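2018-08-30, Mesville bench, PC teardown and parts handling

Purpose of this entry: get down on paper where the Hevach cell stands on desktop work, before the Proretlow people ask again whether it can take over bench duty in September. Short answer at present is no for the whole job, maybe for two or three steps in it.

Work unit is a Dell desktop, side panel off. Target chores are the ones any repair bench does all day: expansion card out and back in, memory in, drives out of the blue carriers, cables clear of the board. The log stands at 1,503 attempts over all chores. Of those, 1,394 ended without a human hand going into the case. That number flatters the cell, as it counts a clean abort the same as a finished step.

### Expansion card

A single narrow finger can get down to the bracket end of the card. Reach is fine. The trouble is force direction. The card has to come straight out of the slot, and any side load at the bracket rocks it on the contacts. By hand you feel this and correct without thinking. The arm needs the case angle known to better than we can set it by eye.

- Approach along the slot line, not across it.
- Cap side load before contact. Current cap is a guess.
- Keep the cable near the bracket in mind when planning the exit path.

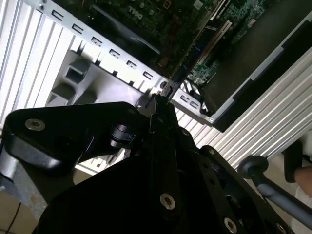 ### Fixture plate

Gray plate sits flat on the ribbed aluminum table next to the tower. Its pockets and raised blocks give the parts a known place to go, which takes most of the vision problem out of the put-down half of each chore. Pick-up from inside the case is still the hard half.

Open item: the plate is only as good as its position on the table. If it shifts along the ribs, every pocket location shifts with it. Cosgrove wants a hard stop against the edge rail. Agreed, but the stop must come off by hand with no tools.
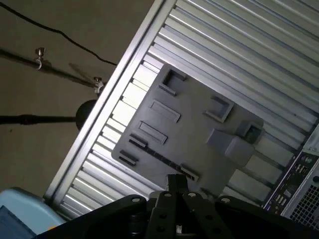 Notebook 4, p. 237

Continued from previous page. Layout notes, for whoever sets up next:

Case on its side, opening up, plate to the left of it. Arm comes in from behind the case. This leaves the front of the table free for a person, and for now a person is still part of the process. Swapping the two sides was tried on paper only. It puts the drive bays closer to the plate but makes the wrist turn back on itself for the card slots. 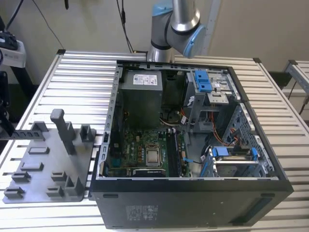
Cycle time is the other problem. A full sequence (card, memory, one drive, back to rest) takes the arm 598 seconds when nothing aborts. A trained bench hand does it in a small fraction of that while talking to someone. Most of the loss is in slow approach moves inside the case. Raising approach speed is the easy fix and I don't want it until the side load cap is settled.

For comparison, the household chores run on the Hevach cell at Cosgrove (sorting flatware, folding small towels) tolerate being off by a finger width. Nothing in a PC does. On the other hand a PC does not change shape when you grab it, so the same motion can be reused once it is right. I would put shop-floor work ahead of laundry for that reason alone.

### Memory slots and cables

Four slots, parallel, next to the processor. No cooler on it, so the heat spreader is exposed and the fingers must not come down there. Set a keep-out box over the socket and lever before any memory run.

Power and data cables are the real limit. They run past the drive bay and loop low, and no two cases have them in the same place. A person pushes them aside with the back of the hand. The cell has no equivalent of the back of a hand. Options:

1. Tie cables back before the run. Works, but then a person is doing the chore.
2. Second pass with the fingers closed, used as a pusher. Not tried.
3. Route the approach over the processor side and accept the keep-out box making it tight.
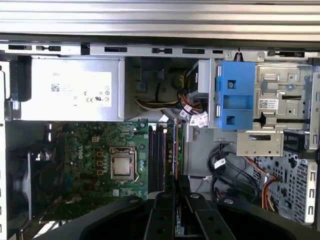

### To do

- Measure side load on card removal by hand, for a real cap value.
- Draw the hard stop for the plate.
- Write up option 2 as a test with the power supply unplugged from the wall and an old board in the case.
- Split the log so aborts and finished steps are counted apart. Redo the totals before anything goes to Proretlow.
- Reply to Proretlow on September: card and memory only, person at the table, no drives.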